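Plarkley cell rules: gallery
10 October 2025

Drukton revised its working rules for two-arm cells in July. They apply to every bench at Plarkley, including the Estidard trials. Arm speed stays at 80 mm per second during set-up, and people keep behind the line while the drives are on.

Cables and reach
Rule four covers anything left within reach of a moving arm. Spare cable is to be coiled and kept at least 200 mm from the work point. On the mint-green table the blue-and-white braided cable is gathered in loops to the left, and the far arm has its gripper at a small white object with a cord.
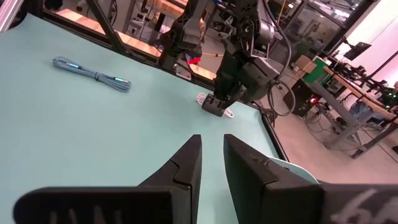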